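Keskin wanted the review by noon. It was 10:40 and Tonantzin Ledesma had the trial kit open on both screens and nothing written.

The Jivon Kitchen Trainer. Two arms, a simulated kitchen, one monthly license. You typed a job, the arms tried it, you sent notes. Asix sold it to bakeries and diners that wanted to see their own routine run before they paid for metal. 841 dollars a month. She had that much of the review. The price.

Coffee. Cold. She drank it anyway.

Run one, breakfast station. The left arm went out wide over the plates and stayed there, like a waiter who forgot the order. Run two, same. She typed "left arm hesitates" and deleted it. Hesitates was a people word. Keskin hated people words.

"Are you in it yet?" he said on the phone.

"I'm in it."

"Is it any good?"

"Ask me at noon."

He hung up. Always did, no goodbye. Over 50 reviews she'd done for him, and never one goodbye.

She reset. New job, prep counter, both arms. The help page said to keep instructions short, so she kept them short and hit go and leaned in untill her nose was near the glass.

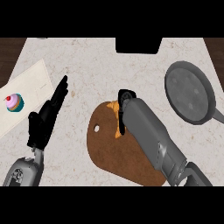
Her mother had run the counter at Gratthorpe for most of her life. Same kind of reach. One hand working, the other one up and waiting for whatever came next, and if you asked her what it was waiting for she'd say move, mija, you're in my light. Tonantzin had never once got the waiting hand right. Hers always went to a pocket, or her hair.

She paused the run. Looked at it. Let it go again.

11:15. Write something.

Setup is quick, she wrote. Camera can't be moved on the basic plan, you get one view and that's your lot. Support answered in four minutes, a real person, polite. The job log is a mess. It gives you error 922 and no list of what the errors are. She'd looked. She had looked in the manual, the other manual, and a forum post from April where a man in a pie shop had the same number and no answers.

Gripper force is a slider. Too far left and things slid away. Too far right, she didn't want to know. She found a spot in teh middle and wrote that down for whoever came after.

11:38. Phone again. She let it ring.

Who is it for, the template asked. She hated that box. She put: small kitchens, patient owners. Then she sat there. Gratthorpe had closed the year the rent went to 3831, and no slider would have fixed that, and it wasn't going in the box either.

Would you buy it, the template asked.

She opened the run one more time and watched only the left hand. Forgot the clock, nearly. Then typed fast, three stars, yes if the log gets fixed, no if it doesn't, and sent it at 11:56 without reading it over.

The phone buzzed. Keskin.

"You spelled gripper wrong," he said.

"Fix it then."

"Three stars?"

"Three."

She could hear him typing. She reached over and reset the counter, and started the job again.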